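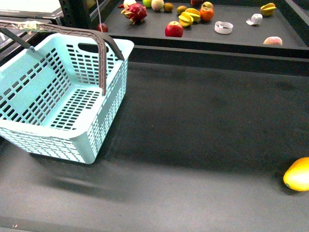
How many times must I show the arm one task before it can do it alone?

For putting fruit in a basket, I plan 200 good demonstrations. Fewer can be enough if the fruit always starts in the same place, but in a home kitchen it never does.

Tips from my workshop in Dultport

Put the basket down first and mark its corners on the table with pencil. Move it a little after every 13 runs, and turn it also, so the arm does not learn only one position.

Start with one fruit. A mango or a lemon is good, the skin is smooth and the shape is simple. Star fruit comes later — the ridges make the grip difficult.

When you drive by remote control, go slowly over the rim. The basket handle is the thing I hit most often. I fold it to one side before I begin, and I leave it there for the whole session.

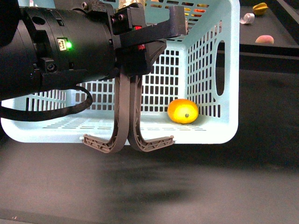 Open the fingers only when the fruit is low, then wait one second before you lift. If you drop it from high, it rolls, and the arm will learn to drop it too.

Delete bad runs the same evening. In August I kept 49 of them "for later" and the training on my Darent controller became worse.

Look at the cable at the wrist before each session. It needs some slack, but it should not catch on the basket.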